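Planning the Purchase: Notes for Week 6
Robotics Lab Practice, Brelthorpe campus

Last week we got as far as choosing a task. This week we spend money on it, at least on paper, and I think this is one of the best parts of the course! A budget forces you to say what you are going to build, and half the design arguments in your group will settle themselves once somebody has to type a number into a cell.

Our running case is the laundry station: two arms working over a basket, picking out socks and towels and laying them on a table. Soft things, in other words, which fold and slip and hide behind each other. Keep that in mind all the way through, because a price list written for rigid parts will steer you wrong.

1. Start with the work

Before you open a catalog, write one page on what the station has to do. How deep is the container? How heavy is the heaviest item (a wet towel weighs a good deal more than a dry one)? How close together will the two arms be when both are reaching in? Then, and only then, look at arms. Groups that shop first end up bending the task to fit whatever they fell in love with, and I say this as someone who has fallen in love with plenty of arms.

2. Sort every cost into four piles

Pile A: the arms, their controllers and power supplies.
Pile B: whatever touches the laundry. Fingers, finger pads, mounts, brackets, spare screws.
Pile C: sensing. Wrist cameras, an overhead camera, lights, and the cables for all of it.
Pile D: everything else. Table, basket, clothing, storage drives, shipping, tax.

Pile A gets all the attention. Pile D gets forgotten, and shipping alone can eat what you meant to spend on cameras. Fill in D first this week, just to see how it feels.

3. The worksheet

Your imaginary department gives you a fixed amount for small parts, separate from the arms. The figures are for practice only; use them as they stand.

Finger pads, wear items, full term: $148
Camera cables and clips: $119
Baskets, socks, towels: $100
Total allowed for small parts: $400

Add the first three lines and you get $367, which leaves $33. Now a finger mount cracks in week two and the replacement is more than $33. What gives? Write down your answer and your reason. I'd love to see some groups cut the cable line and others cut the laundry line, so that we can argue it out in class. (You can get a lot of socks from home. Cables, less so.)

4. Lease or buy

Take the Tiltelcombe plan from the reading packet and compare it with the purchase offer from Vendard. Both are course materials and both are complete enough to work from. Put the monthly payments in one column and the purchase price plus repairs in the other, and find the month where the two cross. Then do it again with one extra repair. The crossing moves, and seeing how far it moves teaches you more about risk than my lecture on the subject ever did.

Questions to ask of each offer:
Who pays for return shipping?
Is the gripper covered, or only the arm?
Can you change the fingers and keep the warranty?
How long does a replacement take to arrive, and do you get a loaner?

The third one matters most for cloth. You will want to try different finger shapes, probably several, and a warranty that ends with the first swapped screw is worth very little to you.

5. Plan for two arms from the start

If the second arm is "maybe later," budget the table, the power and the cable runs for two anyway. Drilling a finished table a second time is miserable work. Also measure the opening of your basket and compare it with the width of both grippers, open, with cameras mounted. Cao is the name we use for the shared parts spreadsheet, and there is a tab in it for clearances. Please use it! Cut the outlines from cardboard and hold them in a real basket if you aren't sure.

6. For next time

Bring one printed budget per group with all four piles filled in, and your lease-or-buy crossing month marked. Upload the spreadsheet by Sunday at 8 p.m. so that I can read them before class. Late quotes can be added in a second color. We'll begin with the groups whose Pile D came out larger than Pile B.

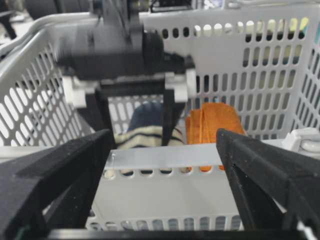
After that we move on to spare parts, and how many sets of fingers to order for a station that runs every day through December.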